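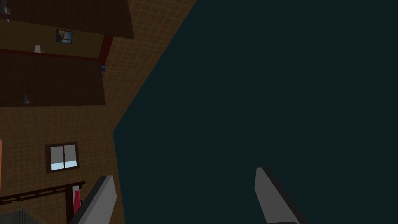
Plavby Parallel Gripper Kit, with simulation package
Reviewed February 25, 2022
Rating: 4 out of 5

The Plavby kit is a two-finger parallel gripper sold as loose parts, with a download that contains a model of the gripper and a rendered room to try it in. I bought it for a small arm that lives on a bench in a shared workshop. The arm's previous gripper was a Zeltex unit with narrow rubber-tipped jaws, and some of what follows is a comparison with that.

Contents

One motor, one controller board, two linear rails, a printed housing in four parts, two flat fingers, a bag of screws and a cable. The cable is 40 cm long. That reaches the second joint of my arm and no farther, so plan on an extension. The screws are all one diameter but come in three lengths in a single unmarked bag. Sort them first. A long screw in the motor plate will bottom out against the gearbox before the head seats.

Assembly

The manual has 37 steps. Steps 1 through 20 are clear. The rail alignment section is poor: it tells you to tighten the carriage blocks before the fingers are fitted, and with mine this left one finger leaning slightly toward the other at full close. Loosening both blocks, closing the fingers on a flat steel bar and tightening again fixed it. The manual should say to do it this way.

The printed housing needed light filing at the cable exit. All other holes were on size.

Simulation package

The package installed without errors on the second try. The first failed on a missing physics library that is listed in the notes but not checked by the installer.

The rendered gripper has flat gray fingers. The room has tiled walls, a framed picture and a small two-pane window, which is more decoration than a grasp test calls for, but it loads quickly. The wrist view can end up steeply tilted, and in that position it is easy to lose track of which way is down. A large teal surface with no texture on it fills much of the view and gives nothing to judge distance by. I added a checkerboard to my own copy and found approach heights much easier to set. A switch for this in the settings file would be welcome.

Finger spacing in the model matched the hardware once I had entered my own open and closed limits. The default limits are wrong for the current rails. Check them before sending any motion worked out in simulation to the real motor.

Contact is the weak point. Boxes behave well. Round objects creep out of the grip at low force settings, while the real fingers hold the same shapes without trouble. Raising the friction value helps, then makes flat parts stick.

On the bench

I ran 60 pick-and-place cycles with a wood block, then the same number with an aluminum tube. The block was dropped once. The tube was dropped four times, each time when it was gripped near one end. The Zeltex did better on the tube and worse on the block, as its jaw shape would suggest.

Motor temperature after the second run was 58 degrees C at the case. The housing has no vents. I would not run it continuously in a closed cabinet.

The broad fingers need clear space on both sides of a part. For crowded trays I plan to fit narrower ones from Promemus, whose hole pattern matches after drilling out two holes.

Support

I bought from Nzioka, who replaced a carriage block with a rough bearing and did not ask for the old one back. The reply took four days.

Pros: stiff rails, plain text settings, gripper model included, spare screws.
Cons: short cable, rail instructions in the wrong order, default limits, round objects in simulation.

Firmware tested: the version supplied on the board. An update is listed for May, with changes to the force control. I have left the housing screws without thread lock until then.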